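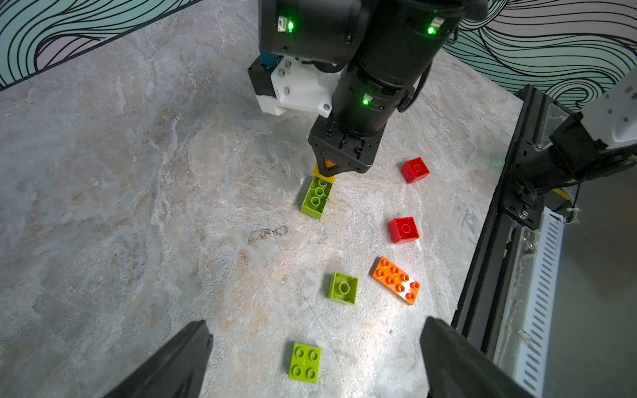

Why do toy bricks stick together?

I've loved building bricks since I was two, and I still get them out at 10 in the morning when I should be working! So what holds them together?

Turn one over and peek underneath. It's hollow, with a round tube inside (longer bricks have more). Now look at the bumps on top, called studs. Push one brick onto another and the studs squeeze in snugly between the tube and the walls. That squeeze makes friction, a kind of grip. Try it with your chunkiest bricks!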